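Sorting small gears on a dark mat

3 min read

I rebuild small gearboxes in the evenings, mostly the reduction units out of old Trornach timers. The parts are easy to clean and easy to lose. Last October I spent an hour on the floor with a flashlight looking for one spur gear, and after that I changed the bench.

The tabletop is white. Bright metal on a white surface under a strong lamp has almost no edge contrast, so I put a black mat over most of it. The mat is matte, so there is very little glare, and the teeth can be checked without picking the gear up.

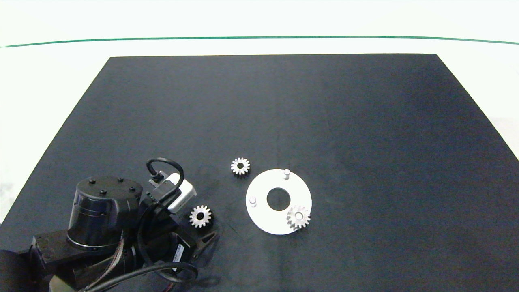
Spur gears on and near the mat. Evenly spaced teeth, round center hole.

My order of work is fixed. Gears come out of the solvent, go onto a paper towel, and then get placed flat with the bores facing up. I check the bore first. If the shaft fit is bad, the condition of the teeth doesn't matter. Jianguo Long uses a pin gauge for this. I use the shaft itself and feel for play.

The mat needs more care than I expected. It shows every smudge, and dust on it looks a lot like fine swarf.

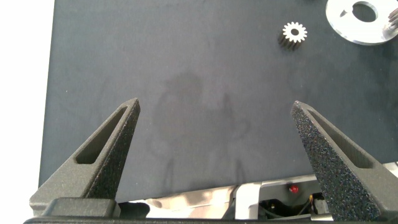 I wipe it with a damp lint-free cloth before each session and let it dry for 15 minutes. Dish soap left a film, and so did the Zarnimby surface cleaner. Plain water has been fine. For polishing out light burrs I stay at 1000 grit and stop early, then rinse again.

Storage is still unsolved. The Erdem trays have 37 compartments, too shallow for anything on a shaft. Kaiwen Kang suggested film canisters with the tooth count written on the lid, and I have started on those.

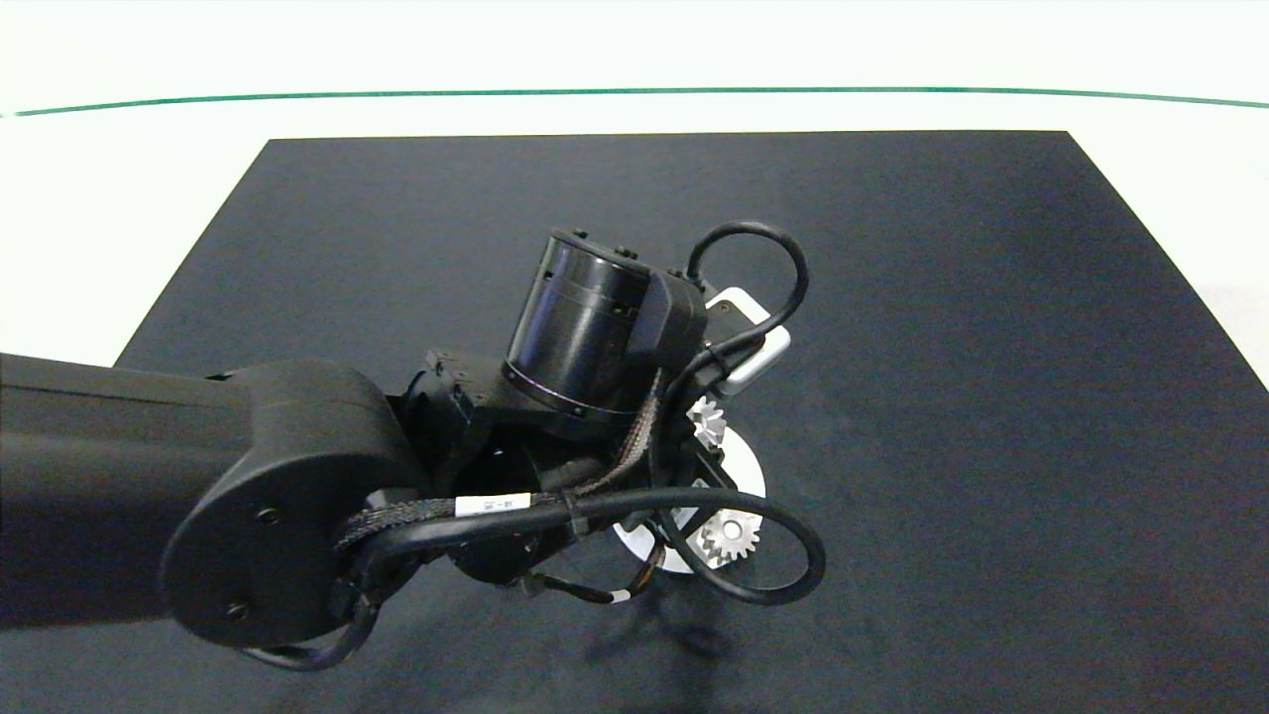
Charcoal mat on the white tabletop, bright strip left at the far side.

Next up is the Grutero unit, which has a cracked idler and a bushing I haven't been able to match yet.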